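The Arm at the End of the Hall
An open afternoon at Vallico, where robots learn to handle printed panels
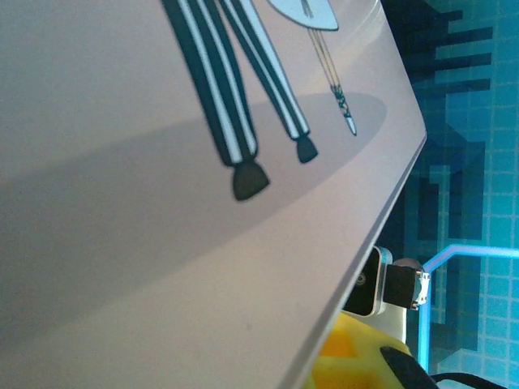 The view from the wrist during the afternoon's handling work, with a striped-trousered cartoon figure on the panel.

Vallico opens its workshop to visitors once a year, in March. The building stands behind the bus garage in Brekanau and used to be a furniture store. This year 176 people put their names down. They were taken through in groups of 10, and I was in the one that started at half past two.

The tour began in the office, where Loretta Gallagher handed out badges and explained the route. Gallagher has run the workshop side of the company for six years. She told us to stay behind the yellow tape on the floor and to ask anything we liked, as long as the arm we were watching was not in the middle of a move.

Vallico does not build robots. It buys the arms, fits them with grippers and cameras, and works out how they should pick up things that are awkward to pick up. Flat printed goods are a large part of that. A panel is wide and smooth, and an arm that takes hold of it in the wrong place will tip it or scuff the print. A person shifts their fingers without thinking about it. The arm has to be shown.

Most of our time went to a station at the end of the hall, run by Imogen Sugden. She came to Vallico from Drummond, a packaging firm, where she set up carton lines. Her station has a monitor that shows what the small camera at the wrist sees, and she asked us to watch that before we watched the arm. It takes some getting used to. Up close, a panel can fill most of the picture, and a drawing that would make sense from across the room becomes a pair of legs and a shadow.

"The camera has no idea it's a cartoon," Sugden said. "What I care about is the edge. If it can find the edge, we can do something with it."

Printed pictures make that harder, she said. A strong line in a drawing can look a lot like a real border, and stripes are worse. Busy backgrounds add to the trouble. Her team works with plain backgrounds first and then moves on to patterned ones, and the software, which the company calls Fimus, is tested on both. Since last spring the station has logged 3,823 handling attempts. Each one is saved with its pictures and marked by a person as good or bad.

A man in our group asked what counts as bad. Sugden said a drop is bad, a scratch is bad, and so is a panel put down crooked. She also marks down any attempt that takes longer than 80 seconds, although a customer might be happy to wait.

Someone else asked about jobs. Gallagher answered that one. Two of Vallico's customers had moved people from loading to inspection, she said, and a third had bought an arm and left it in its crate for most of a year.

We finished in the canteen at four, with coffee and a table of leaflets. The next group was already putting on its badges.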